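# About Markitz

Markitz is a collection and sorting service for used household batteries. We work with apartment buildings, small offices, schools and shops that want their old batteries taken away and don't have anywhere to put them. The business was started by Gangadharan Kamath and Vasanthi Amin, who had been running a repair counter at the back of the D'Souza hardware store and kept ending up with other people's dead batteries.

We still have a drop-off point at the store. The rest of the work is done from our own unit, which has a loading door, a front counter and a sorting room.

## What we take

We take the loose cylindrical batteries that come out of flashlights, remotes, wall clocks and toys, plus button cells if they are taped on both sides. Rechargeable ones are fine too, but please bag them separately and write "rechargeable" on the bag.

We don't take car batteries, e-bike packs or anything swollen, leaking or burned. Call us before you move one of those and we'll tell you which site in the county accepts it.

## How sorting works

Batteries are tipped out on a table a few at a time and laid on their sides so the labels can be read. They are grouped by type and go into open plastic bins. Anything we can't identify waits for a second look by Ebony Katene, who runs the sorting room and has the final say on it.

We keep the tables mostly clear. A small batch is easier to check than a heap, and a battery that rolls away is easier to find. Plants are allowed, and the succulents and string-of-pearls are Vasanthi's.
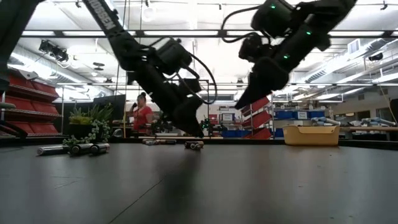

## Who works here

- **Gangadharan Kamath**, co-founder. Routes, vans and contracts.
- **Vasanthi Amin**, co-founder. Accounts and purchasing.
- **Ebony Katene**, sorting room lead. Joined us from Pidex, where she worked in receiving.
- **Adoración Carretero**, pickups and customer calls. If you phone in the morning you will most likely get her.
- **Annapurna Suvarna**, school program. She visits classrooms, sets up the collection tubs and sends each school its weight totals.

## Pickups

Regular customers are on a route and get a visit every 2 weeks. Schools are visited every 3 weeks during term. We leave an empty tub and take the full one. If your tub fills up early, call and we will try to fit you in on the next run.

Please keep the tub indoors and dry, with the lid on. Tape the ends of any 9-volt battery before it goes in.

## Drop-off

The front counter is open from 8 in the morning. The D'Souza drop-off point keeps the store's hours. There is no charge for household amounts at either place.

Page last updated 2020-09-09.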